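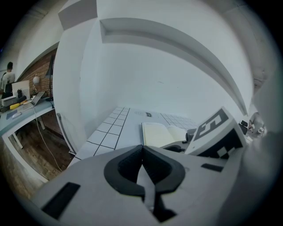
The second side was always going to be cut too quiet, according to Sreekumar Arumugam, and no amount of work at the lathe would have changed it. The running time had been fixed before anyone discussed levels.

Jundora's third album, Mornitz, is a case in point. Side one holds four tracks. Side two holds three, and the last of them takes up more than half the side. A longer side needs more grooves in the same space, so each groove has to be narrower. Narrower grooves carry less level, and surface noise sits closer to the music. On most copies the drop is easy to hear when the record is turned over, mainly in the opening bars of "Girier," where a solo clarinet plays over almost nothing.

The band had the option of a double album and turned it down. All 7 tracks would have fit across four sides at 45 rpm, with wide spacing and a full low end. The label, Jacobs, priced the extra disc and the gatefold sleeve and left the decision to the players. They kept the single disc and moved the loudest track to the start of side one, where the groove speed is highest and treble distortion is lowest.

Low frequencies were the second problem. The bass had been recorded in wide stereo, and out-of-phase bass makes the cutting stylus move up and down as well as sideways. In the worst case the groove becomes too shallow to track. For the lacquer, everything below 90 Hz was summed to mono. The CD and download versions kept the original mix, so the formats differ slightly in the first minute of the title track.

The first pressing ran to 3829 copies, and it sold out in November. A repress followed from the same metal parts, with a plain inner sleeve in place of the printed one. Both carry the same matrix number in the run-out area. Collectors tell them apart by the label on side two, where the repress corrects the running time of "Girier."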